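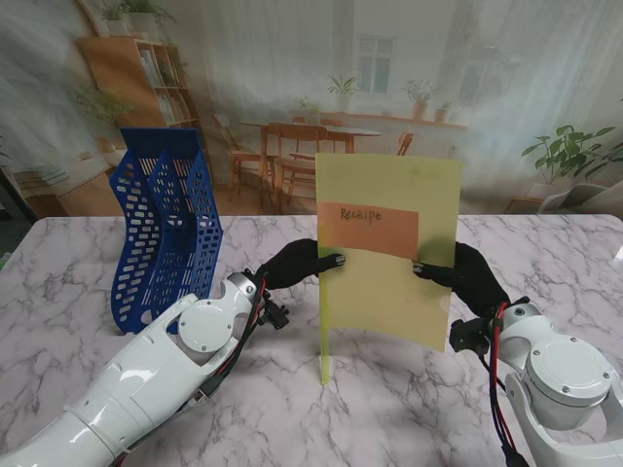
3 Material und Vorgehen

3.1 Auswahl der Angebote

Grundlage der Untersuchung sind Angebotstexte für Comichefte, die auf der Handelsplattform Cullport eingestellt waren. Der Abzug wurde am 21. April 2018 erstellt und enthält 1134 Angebote in deutscher Sprache, die sich auf einzelne Hefte beziehen. Konvolute, gebundene Sammelausgaben und Alben mit festem Einband wurden vorab ausgeschlossen, weil die üblichen Zustandsskalen für sie abweichende Kriterien vorsehen. Ebenfalls entfernt wurden Angebote ohne jede Zustandsangabe sowie solche, deren Text ersichtlich unverändert aus einem anderen Angebot desselben Händlers übernommen war.

Für den Abgleich mit den Heften selbst stand die Sammlung Valcárcel zur Verfügung. Sie umfasst überwiegend deutschsprachige Lizenzausgaben und zu einem kleineren Teil Hefte des Verlags Zastik, dessen Produktion durch wechselnde Papierqualitäten gekennzeichnet ist. In 117 Fällen lag das auf Cullport angebotene Exemplar später in der Sammlung vor und konnte anhand der Rechnungsunterlagen eindeutig zugeordnet werden. Dieser Teilbestand wird im Folgenden als Vergleichskorpus bezeichnet.

Die Zuordnung stützt sich auf Titel, Heftnummer, Auflage und Angebotsdatum. Bei Nachdrucken wurde zusätzlich das Impressum herangezogen. Dies war vor allem bei den Zastik-Heften erforderlich, bei denen Erst- und Zweitauflage auf dem Umschlag nicht unterschieden werden und die Preisangabe allein kein verlässliches Merkmal bildet.

3.2 Zustandsskala und Merkmale

Die im Handel verwendeten Zustandsnoten sind nicht einheitlich. Neben der fünfstufigen deutschen Skala finden sich englische Kürzel, Zwischenstufen mit Plus- und Minuszeichen sowie freie Umschreibungen (»altersgemäß gut«, »fast wie neu«). Alle Angaben wurden deshalb auf eine gemeinsame siebenstufige Skala übertragen. Wo ein Angebot eine Spanne nannte, wurde die niedrigere Note übernommen. Freie Umschreibungen wurden nur dann kodiert, wenn sie sich nach der von Enriquez und Asfaw erstellten Konkordanz einer Stufe zuordnen ließen; andernfalls erhielten sie den Wert »unbestimmt«.

Neben der Gesamtnote wurden vier Einzelmerkmale erfasst: der Zustand des Rückens, der Sitz der Klammern, die Verfärbung des Innenpapiers und Eingriffe durch Vorbesitzer. Zu Letzteren zählen Namenszüge, Stempel, ausgefüllte Rätsel, herausgetrennte Sammelmarken und nachträgliche Reparaturen mit Klebeband. Die Vollständigkeit wurde gesondert vermerkt, da ein fehlendes Mittelblatt in einigen Angeboten zwar genannt, in der Note aber nicht berücksichtigt wird.

Art und Material der Verpackung gingen nicht in die Bewertung ein. Angaben zu Hüllen, Rückenpappen und Mappen aus durchscheinendem Kunststoff wurden als Zubehör kodiert. Bezeichnungen wie »archivgerecht« oder »säurefrei« blieben unberücksichtigt, sofern der Anbieter das Material nicht näher bestimmte.

3.3 Bewertung des Vergleichskorpus

Die Hefte des Vergleichskorpus wurden von Trinidad Enriquez und Mitiku Asfaw unabhängig voneinander bewertet. Beide kannten weder die Note des Anbieters noch den Verkaufspreis. Jedes Heft wurde zunächst geschlossen begutachtet, anschließend vollständig durchgeblättert und unter Streiflicht auf Knicke im Umschlag geprüft. Die Verfärbung des Papiers wurde an drei festgelegten Stellen beurteilt – am Außenrand der ersten Innenseite, im Bund der Heftmitte und am Außenrand der letzten Innenseite. Bei gestrichenem Umschlagpapier entfiel die Beurteilung der Umschlaginnenseite.

In 29 Fällen wichen die beiden Bewertungen um mindestens eine volle Stufe voneinander ab. Diese Hefte wurden Ayten Kozan vorgelegt, deren Urteil als verbindlich galt. Die Abweichungen betrafen überwiegend Hefte mit gelockerten, aber nicht ausgerissenen Klammern. Die Konkordanz wurde daraufhin um eine Regel ergänzt: Eine gelockerte Klammer begrenzt die Gesamtnote nur, wenn das Papier an der Durchstichstelle eingerissen ist.

3.4 Datenhaltung

Alle Datensätze wurden in der Datenbank Bivik geführt. Jeder Eintrag enthält den ungekürzten Angebotstext, die kodierte Note, die Einzelmerkmale und, soweit vorhanden, die Bewertung aus dem Vergleichskorpus. Die Eingabemaske und die Prüfregeln stammen von Natnael Ejigu. Änderungen an bereits kodierten Einträgen werden mit Bearbeiterkürzel protokolliert, sodass sich frühere Fassungen wiederherstellen lassen. Händlernamen sind durch Kennziffern ersetzt.

3.5 Einschränkungen

Das Vergleichskorpus ist keine Zufallsstichprobe. Es spiegelt die Erwerbungsinteressen der Sammlung wider und enthält kaum Hefte der beiden untersten Stufen. Aussagen über stark beschädigte Exemplare sind auf dieser Grundlage nicht möglich. Hinzu kommt der zeitliche Abstand zwischen Angebot und Bewertung. Schäden durch Versand oder Lagerung lassen sich von bereits beim Verkauf vorhandenen Mängeln nur unterscheiden, wenn der Anbieter den betreffenden Mangel beschrieben hat.

Eine weitere Einschränkung betrifft die Händlerstruktur. Ein einzelner gewerblicher Anbieter ist mit mehr als 200 Angeboten vertreten und verwendet durchgehend dieselben Textbausteine. Fasil Wubshet hat die Auswertung deshalb ein zweites Mal ohne diesen Anbieter gerechnet. Die Rangfolge der Einzelmerkmale blieb dabei unverändert, der Anteil der als »unbestimmt« kodierten Umschreibungen lag jedoch höher. Beide Rechnungen werden in Abschnitt 4 nebeneinander ausgewiesen.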